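Arm stops with a collision fault on the last pen
Community help > Arms and grippers > Faults and stops

SlowMorningCoffee
Hello all, and thank you in advance for your patience with a long post! I have an Onik arm running the Skarkeck software, and its job is to put gel pens into a square pen holder. The first two usually go in fine, but on the third it stops dead with fault 152 – collision detected – and then I have to clear it by hand.
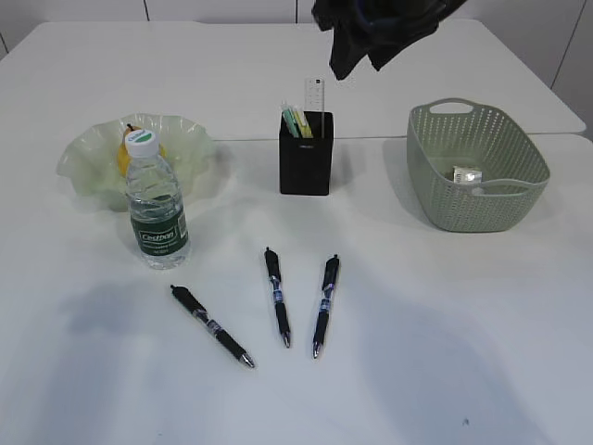 I have dropped the speed to 40 percent and it still happens, mostly in the evening. Out of 253 runs in August it quit 4 times in one night, which was the worst. Is the gripper worn out, or is it me?

Hideaki Noguchi
I doubt it's the gripper, so please don't order a new one yet. Fault 152 on mine was the pen tip catching on whatever was already standing in the holder. A ruler and a couple of highlighters take up more of the opening than you'd think, and once the pens lean outward there is very little gap left. Raise your release height a little and teach a second drop point on the emptier side. And do press the stop button before you reach in to clear anything – a cleared fault can let the arm carry on with its move.

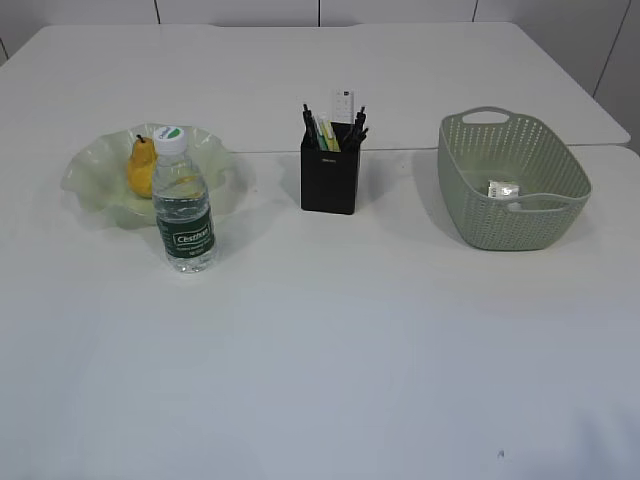

Things to check before you restart
Stop button pressed, hands out, holder standing square, then home the arm and run one pen slowly.

brurnesska_fan
mine did this too, updated Amini and it went away. no idea why sorry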